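Punbridge Open Texts | Contents | Previous | Next | Glossary | Index

Chapter 4
Open Ground: Plazas, Forecourts and the Space Between Buildings

Draft for class use, 12/2/23. Kanchan Kaushik, with notes from Gwenllian Dafis

Before you start. Read Chapter 2 again, at least the part on edges. Bring a notebook, a tape measure if you have one, decent shoes. You will be outside for the main exercise.

Key words for this chapter: plaza, forecourt, edge, enclosure, skyline, desire line, dwell time, ground floor.

4.1 Why bother with empty space

Most students come to this course wanting to talk about buildings. Fair enough. Buildings have names and architects and opening days. The ground between them gets one line on the plan, usually "hard landscaping," and a budget that shrinks every time somebody upstairs changes the windows.

But you spend your time in it. Walk from a bus stop to an office door and you have crossed a designed space, wether or not anyone thought hard about the design. Somebody picked the paving. Somebody set the slope so the rain goes to one side. Somebody decided no benches, or forgot benches, and from the outside you can't tell which.

Start with the Pirnora case. Office district, built in two phases, long blocks with a big paved square left over in the middle. The first phase plan by Vuorinen called it "the civic room." Trees were drawn on it. 400 chairs, movable, green. The chairs were never bought. The trees went in a planting bed at the north end and that was that.

Efa Gronow studied the square for one September. Same spot, same hours, a clipboard. What she wanted to know was simple: do people stay, or do they cross? Her notes are short and a bit grumpy and well worth reading (see the list at the end). Mostly they cross. Morning, fast, straight lines. Noon, a few stop near the walls. Evening, fast again, other direction. The middle of the square she marks over and over with one word, "nil."
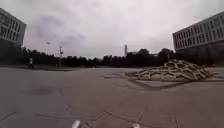
Size is the first thing to get hold of. A large paved area between tall blocks can feel fine on a plan and endless on foot. The eye needs something to land on. When the nearest thing standing up is a lamp or a far-off line of trees, people read the whole space as distance to be got over. They speed up. They look at the ground or their phone.

Grey paving under a grey sky doesn't help. Color matters more than planners in cool climates like to admit. A surface that looks crisp in a summer drawing goes flat for half the year, and the drawings are nearly always summer.

4.2 Edges

Second thing, edges. Remember from Chapter 2: people sit, wait and talk at edges. Backs to a wall, view outward. So look at what the buildings do where they meet the ground. Doors? Windows you can see into? A step wide enough to sit on? Or a dark recessed strip with nothing going on in it?

Upper floors hardly count here. You can have row after row of identical windows and the person on the pavement gets nothing from them. The bottom floor does the work. At Pirnora the bottom floor was lobbies, with one café that closed at 4.

Kobe Michiels makes the opposite case and you should hear it. His view: not every open space has to be busy. A big quiet square lets light in, gives a long veiw, has room for a market or a crowd when one is needed. Fill it with planters and you lose that for good. We come back to him in 4.5. Keep an open mind till then.

4.3 Skyline

Third, what stands up behind. Trees, poles, chimneys, towers. They close off a space even from far away, and they tell you where you are. Ask someone at Cekbridge for directions and they'll say "walk toward the water tower," never "walk north." A low wide space shows a lot of sky, so the few upright things in it carry more weight. Draw them first when you sketch.

Field exercise

Pick an open paved space near you. Stay 21 minutes. No headphones.

- Sketch the outline, buildings as plain boxes.
- Mark every upright thing against the sky.
- Draw the path of each person who crosses. Solid line for walking, a dot where they stop.
- Note weather, time, what the ground floors are doing.

Work in pairs if you can, one at each end, then compare. Tomomi Kaneko's sample sheet is in Appendix B, copy the layout. Messy is fine. Unreadable is not.

Next section: wind, shade, and where to put a bench.

Contact the editors | © Punbridge Open Texts | Back to top
Shares 21 | Comments 2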